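Robot arms on the teardown bench: six months in
Forum: Repair and Refurb Trade > Shop Floor Talk

skallavora_ed
Some of you asked how we got on after November, when the arms went in on our recycling line at Tarurora. I love them! My wrists haven't felt this good in years, and I was the one moaning loudest beforehand.

We strip old desktop PCs — 149 went through on our best day so far — and the boards are where the money is, so that's where the arm started. It works with the board still in its metal tray, processor and all. Gripper comes in over the memory slots and the capacitors, and one of us stands by the stop button with a coffee.

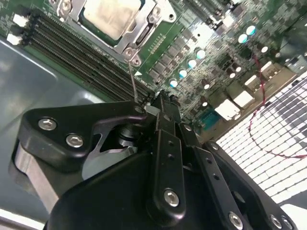
Re: Robot arms on the teardown bench
tin_snips
Glad about your wrists, but who got moved? We had 3 people on boards before ours came in. Two are now on sorting, which is duller work for the same pay.

Re: Robot arms on the teardown bench
skallavora_ed
Fair question. Iolanda Moura used to do boards with me and now she teaches the arm new models. She picked it up in a week and she's brilliant at it. Sorting gets shared out by rota, so I do my Fridays like everyone else.

Re: Robot arms on the teardown bench
peixoto77
A rota would have saved us so much grief. Ours is quick on big plain boards and hopeless with cables. Any loose wire over the edge and I go in by hand first.

Re: Robot arms on the teardown bench
tin_snips
Same. So you've still got a person doing the fiddly bit, only now they're waiting on a machine to do it. I don't call that progress.

Re: Robot arms on the teardown bench
skallavora_ed
I do! The fiddly bit is the bit I like. Anyone else doing laptops yet? Iolanda wants to try them next and I'm dying to see how it copes with the ribbon cables.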